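Open day at the Lasska furniture works
Posted May 2, 2020 in Days Out

I have been meaning to write up our October trip to Lasska for months, and going back through my notes has made me want to jump on a train and do it all again. If you like wood, glue, sawdust or being allowed to touch things, this is your sort of day!

The works is at the far end of the Isex road, past the garden centre, and the 308 bus stops right outside the gate. We got there just after ten and the queue for the tea hatch was already longer than the one for the tour, so we did the tour first. Good decision, as it was back at the hatch by the time they ran out of cheese scones.

The timber store

You start in the timber store, a tall, chilly shed that smells wonderful. The boards are stacked with thin sticks between them so the air can get round, and each stack has a chalked number on the end. Ours was 2,141 and I now know more about that pile of beech than I do about most of my relatives. They let you try the moisture meter (two little pins, push them in, read the dial), and a boy in front of us tested his sister's shoe.

Next door is the machine shop, which was switched off for the day apart from one bandsaw. It was cutting curved chair backs, and I could have watched it all morning. The offcuts go in a crate by the door and you can help yourself. I took five. I have no plan for any of them.

The show flat

Upstairs they have a furnished flat where the finished pieces live, and after all that concrete it was lovely to walk on a carpet again. The living room was my favourite, mostly for the coffee table. It's a dark one with a proper gloss on it, the kind of shine my gran used to get with a duster and a great deal of muttering. 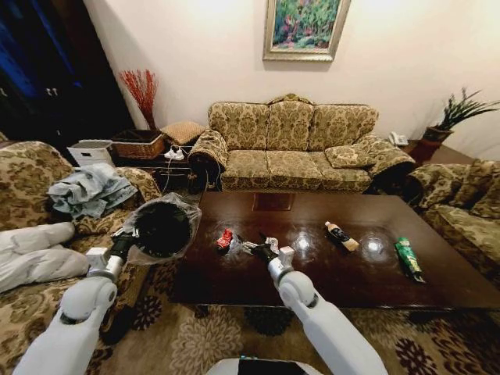 The finishing room

Back down the stairs for the bit I'd come for. Finishing at Lasska is still done by hand on the smaller pieces, with a pad of wadding wrapped in cotton, and you are given a square of board and told to have a go. The trick is never to stop moving. I stopped moving. There is now a fluffy patch on my board in the exact shape of my pad, but the edges came up beautifully and I am very proud of them.

They use a stain called Zein Number 2 for the redder browns, put on thin and left overnight before any polish goes near it. We were shown the same board with one coat, then three, then eight, and the difference between three and eight is huge. The colour seems to sink and the grain comes forward. I went straight back up to look at the coffee table again with my new expert eyes. 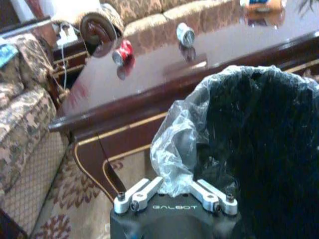
The long coffee table in the show flat, polished a dark reddish brown.

Lunch was soup in the old drying shed, then a talk about glue that was far funnier than it had any right to be. They get through 2,000 litres of the stuff a year, and the Flamix glue press at the back of the assembly hall is older than I am. It hisses. Everyone jumped, including the people who had been warned.

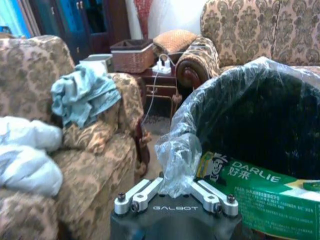
Upstairs again: the big round bin with its clear liner.

Getting there and practical bits

Entry was free, with a bucket for donations. Wear flat shoes, as the timber store floor is uneven. The upstairs flat is reached by a steep staircase, but there's a goods lift if you ask at the desk. The shop takes cards and sells small tins of wax, and I can report that the tin I bought has done wonders for our kitchen stools.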